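Home | Projects | Reports | Contact

Hello again from the Storard trail! We've had a cracking January (soggy, mind you), and your grant has now paid for 8 km of resurfaced path through the reserve, plus two new footbridges below Negussie Wood. Almost 2,000 walkers came through the top gate, well up on last winter.

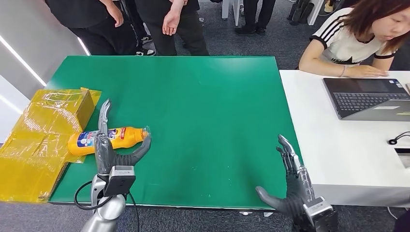
Parviz Sharifi wrote to say the lakeside loop is finally fit for his mum's wheelchair, though he'd love another bench near the jetty. I'd like one too! We've £100 left in the signage pot, so could we move it across?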